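**Cullalano opens its hand-teaching program to food and packing shops**

GEVARBERG, March 5, 2025 — Cullalano is opening its robot teaching program to small food and packing businesses, after a pilot in which 13 kitchen and packing workers taught robot arms the handling jobs they do every day. Most of them had never worked with a robot before, and we could not be happier with what they brought to it!

The program, called Parri, lets a person show a robot a task in two ways. For slow, careful moves, the teacher takes hold of the arm and guides it through the job while the joints record every position. For jobs that need a lighter touch, the teacher sits at a control station and moves a small handheld controller, and the arm on the table follows.

Over the course of the pilot, the group recorded 2000 demonstrations at our Gevarberg workshop. Of those, 269 were set aside for a closer look, mostly grasps where the teacher paused or changed their mind partway through. We kept them (they are some of our favorites), and they will be used to study how people recover from an awkward start.

## What the workers taught

Produce was the heart of the pilot. A cucumber can roll, it bruises if it is squeezed too hard, and it never lies quite the same way twice, so each teacher ended up with a personal style. Some came in from the side, some from straight overhead, and a few liked to line up with one end first and work toward the middle. All of those habits went into the recordings.

Teachers also asked for changes, and got them. The handheld controller now has a slow mode for the last stretch before contact, and a recording can be stopped and thrown out with a single button. Both requests came up in the first week.

On the produce table, a session comes down to one arm, one vegetable and a lot of patience, with the gripper brought in low beside the cucumber. 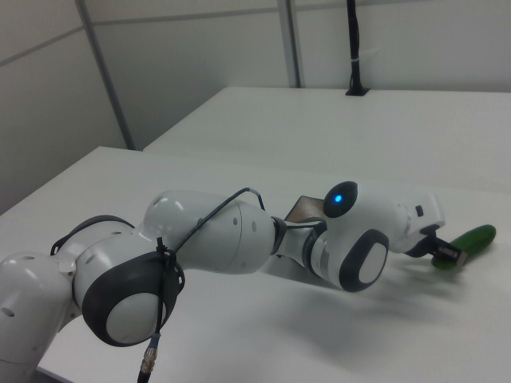 ## Joining the next round

The next round begins in August at our Gevarberg workshop and at a second site in Likholm. Each site will take up to 5 businesses, and each business may send two people. No programming experience is needed. Teachers are paid for their time, and every business receives a copy of the demonstrations its own people recorded.

Applications are open now through the Cullalano program office in Gevarberg. Shops that handle soft fruit, herbs or baked goods are especially welcome, as we have very few recordings of those so far and would love to have more.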